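Notes to go with the visit to Drustholm
Handling and Gripping, spring module, week four

These notes are for everyone who came along on Saturday, and also for the handful of you who couldn't make it and have been asking (very politely, thank you) what you missed. They are longer than I meant them to be. Please read them before the seminar, and bring your own scribbles with you, however untidy, as I would love to hear what caught your eye when I was looking the other way.

Getting our bearings

The open day at Drustholm is split between two buildings, and we spent the morning in the smaller one, where the Trulero project has its workshop. Trulero is all about soft, roundish, easily bruised things and how to pick them up. The larger building belongs to Memeo, who make the sorting line with the long green belt that so many of you filmed. We were a party of 38, which is rather a lot for a room with one door, and I am grateful to you all for taking turns at the front so good-naturedly.

If you arrived on the later bus you will have missed the welcome talk. The main point was that the team collects its material by hand. A person holds a gripper in each hand, does an ordinary job with them, and the cameras on the grippers record it all. Those recordings are then used to teach a robot arm the same job. The team had 1,244 recordings of fruit handling on their books by the end of January, and they told us that 477 of those were set aside for testing and never used in teaching at all. Do remember that split, it comes back in week six!

The fruit table

This was the demonstration that most of you wrote about in your feedback, and I can quite see why. It is such a homely sort of task, and yet there is a great deal going on in it. Look at where the pads meet the fruit, and at what the second gripper is up to.
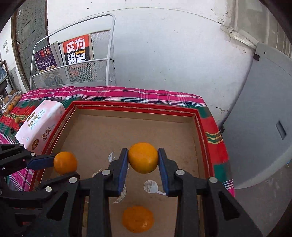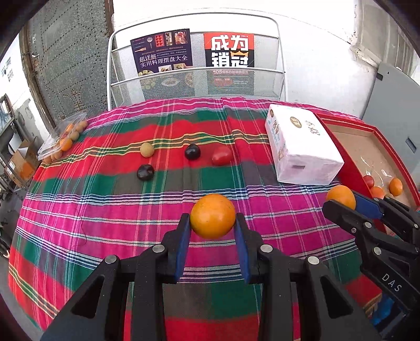
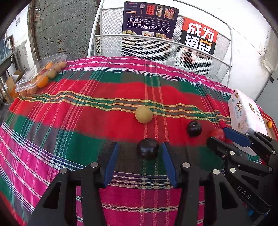
Fruit table, Trulero workshop: an orange held between the pads in the first two, a plum between the open fingers in the third.

A few things I'd like you to think over before we meet.

The first is the matter of the pads. The oranges are gripped by their sides, with a pad pressing on each, and on a round fruit that means a fairly small patch of contact. Go back to your week two notes on friction and try sketching the forces for an orange, then do it again for a plum with a glossy skin. You needn't put numbers in. A tidy sketch with the arrows pointing the right way is plenty, and you are welcome to do it in pencil.

The second is variety. Oranges, plums, a tomato and a pale yellowish fruit all have to be dealt with by the same pair of fingers, with no change of tool in between. Several of you asked whether it wouldn't be simpler to have a special gripper for each kind. It might well be, for a packing house that sees one crop all season, and the Memeo people made just that argument over lunch. Trulero are after something more general, and I thought both sides put their case very fairly.

The third is the cloth. Someone at the back (I'm sorry, I didn't see who) asked why you would choose such a busy tartan pattern when a plain white table would be easier for the software to make sense of. That is a lovely question and I should like us to spend a good ten minutes on it. Think about your own kitchen at home, and what a robot would meet there.

After lunch

The Memeo line was running at half speed for visitors, so please don't quote the throughput you timed in your reports as if it were the working figure. What I would like you to note is the guarding, and how the operator gets at a jam without reaching over the belt. I've put the Alemayehu reading on hand guarding back on the short-loan shelf, chapters two and five. Chapter three is good too, but it is heavy going and I shan't be asking about it.

For the seminar

Please write one page on a single grasp that you watched from start to finish. Say what was being picked up, how the fingers came towards it, where they touched it and how it was let go. If you weren't with us, choose something from your own fruit bowl, pick it up with a pair of kitchen tongs 30 times, and write about that instead, drops and all.

Pages to me by noon the day before, on paper if you can manage it. The visitor badges need to go back to Drustholm as well, and there are still quite a few missing, so do have a rummage in your coat pockets.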